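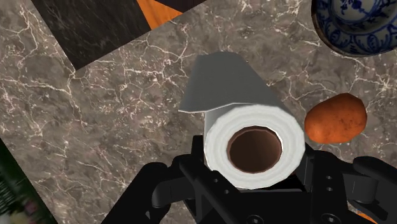 Vasiliki Nikolaidis told me that I was writing about the wrong thing. If I wanted to understand how people in Endham live together, she said, I should stop asking about the festival and go to look at the kitchens, on an ordinary evening, after the meal.

So I went. I had moved to Endham in May, to a street with old houses that are divided into flats, and in my building four households share one kitchen on the ground floor. In the country where I grew up this would be a sign that something went badly in your life. In Endham it is quite normal. The rents are high, the houses are large, and many of them were built with only one proper kitchen.

What I wanted to know is how people decide who pays for the small things. Rent is easy, it is written in the contract. But the salt, the dish soap, the sponge, the paper towel, the oil in which somebody else has fried his fish? There is no contract for the oil.

In Vasiliki's house they have a jar. Each person puts in five dollars at the start of the month and whoever goes to the shop takes from it. When I visited, the jar held one button and a receipt. She told me the system works well.

Two streets away Nevzat Keskin keeps a notebook. It has a hard green cover and it hangs from a nail by the fridge. Every purchase is written there with the price, and at the end of the month he does the sum. Last year his household spent 1093 dollars on shared things, and he could tell me how much of this was coffee (too much). I asked if the others don't find it a little strict. He thought for a while. "Before the notebook we had arguments," he said. "Now we have arguments with numbers."

I must admit I liked the notebook. I am a person who enjoys a column of figures. But I noticed that his housemates bought their own tea, and kept it in their rooms.

Loukia Katsaros and Athina Kourkoulas, who have shared the same kitchen for ten years, do nothing at all. There is no jar and no list. Something finishes and one of them brings a new one. I asked them who pays more and they both answered "me" at the same moment, and then they laughed so long that the rice burned a bit at the bottom. Athina likes it this way, she says. Loukia scraped the pot and gave me the dark part, as the guest.

They did have one serious quarrel, over a colander. Each of them believes until today that it belonged to her grandmother. It is still used every week, and when one of them moves out there will surely be a problem with it.

In my own building we tried first a jar, then a list on the door, then a group chat, where somebody wrote only "SALT!!!" and nobody answered for two days. Since January 2020 we have a new agreement. Each household is responsible for one shelf, and for what is on it. Ours is the one with flour, sugar and the tins. I find that I look after it with more care than my own cupboard upstairs, and I am a little offended when the flour is left open.

Yesterday it was left open again. I closed it, and wrote nothing in the chat.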